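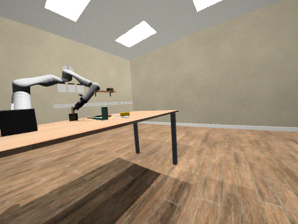
# Moisture in Wood Floors: Measuring Before You Lay

Speaker notes, 36 minutes plus questions. Slide cues in bold.

**Slide 1 — title**

Introduce self: Zuzanna Krajewska, site testing, Brisside. Say the talk covers solid and engineered boards over concrete and over joists. It does not cover laminate or vinyl. Handouts are by the door, one sheet, both sides.

**Slide 2 — what the board is doing**

Wood takes up and gives off water until it matches the air next to it. The point where it stops is the equilibrium moisture content. At 70°F and 50 percent relative humidity this is a little over 9 percent for most species. At 30 percent humidity it is closer to 6.

Pause on the chart. People read the wrong axis. Humidity is along the bottom.

Movement is across the grain. Lengthwise movement is small enough to leave out of the arithmetic for normal rooms. Flat-sawn boards move more across the face than quarter-sawn boards. For red oak the usual ratio is a bit under two to one.

**Slide 3 — worked sum**

Do this one on the board, slowly.

- Board width: 5 inches
- Change in moisture content: 4 points
- Coefficient for flat-sawn red oak: 0.00369
- Movement: 5 × 4 × 0.00369 = 0.074 inch

That is just over 1/16 inch per board. Across a room 12 feet wide the total comes to a little over two inches if nothing restrains it. Fasteners and friction do restrain it, so the real figure is lower and the stress goes into the boards instead. Cupping and crushed edges come from here.

Someone usually asks about wider planks. Movement per board scales with width, total movement does not change. The gaps are fewer and larger.

**Slide 4 — meters**

Pin meters read electrical resistance between two pins. They need a species correction and a temperature correction. Most handheld units have both in a menu. Check which species is set before every job, the last user may have been testing pine.

Pinless meters read through a pad pressed on the face. They are quick and leave no holes. They average over a depth, typically 3/4 inch, so on a thin board they also read what is underneath. Put the sample on a block of dry foam or hold it in the air.

Neither type gives a percentage for concrete that can be used to pass or fail a slab. Repeat this. The number on a handheld meter over concrete is good for finding the wet areas and choosing where to drill.

**Slide 5 — slabs**

In-situ probes, ASTM F2170. Holes go to 40 percent of slab depth when the slab dries from one side only, 20 percent when it dries from both. Clean the hole, sleeve it, cap it, wait 24 hours, then read.

Three tests for the first 1,000 square feet, one more for each further 1,000. For a floor of 3,000 square feet that makes five. Place at least one within 3 feet of each exterior wall.

The building has to be at service temperature and humidity for 48 hours before the test. This is the step most often skipped. A slab tested at 50°F with the doors open will give a different figure from the same slab in use. Write the air readings on the form next to the slab readings.

**Slide 6 — the Humlow job**

Keep to two minutes.

Ground floor, slab four months old, engineered oak specified by Akpan. Handheld readings were even across the floor and the installer took that as a pass. Probes went in afterward. Four out of five were at or under 80 percent. The fifth, by the north wall, was at 91.

The cause was a downspout discharging against the footing. It had nothing to do with the age of the concrete. The downspout was extended, the area was retested after six weeks and read 82. The adhesive was rated to 85, so the floor went down.

Point out that an average of the first five readings would have looked acceptable. Results are not averaged. Every location has to meet the limit.

**Slide 7 — joists and crawl spaces**

Subfloor and boards should be within 2 points of each other for boards 3 inches and wider, and within 4 points for narrower strip. Take at least 20 readings per 1,000 square feet of subfloor. Forty from the boards, picked from several bundles and not all from the top of the stack.

Crawl space: ground cover of 6-mil poly as a minimum, laps of 6 inches, taped. Look at the joist ends with a flashlight. A pin meter in the joist end is worth more than one in the middle of the span.

**Slide 8 — acclimation**

There is no fixed number of days. Boards are ready when the readings stop changing and are in range for the room. Stickered stacks get there faster than sealed cartons. Engineered product often ships with instructions to leave the cartons closed — follow the instructions.

**Slide 9 — records**

Show the Coreo form. Fields that matter:

- Meter model, last calibration, species setting
- Air temperature and relative humidity at time of reading
- Location marked on a plan, with distances from two walls
- Each reading, unrounded
- Name of person reading

Some 200 of these are on file from last year's work, and the field left blank most often is the species setting.

**Slide 10 — questions**

Likely ones: radiant heat (run the system before testing, then again before laying), calcium chloride kits (surface only, not a substitute for probes), sealers over a wet slab (check the adhesive maker's written approval first).

Leave slide 3 available in case the sum comes up again. Collect the demo meters before people leave.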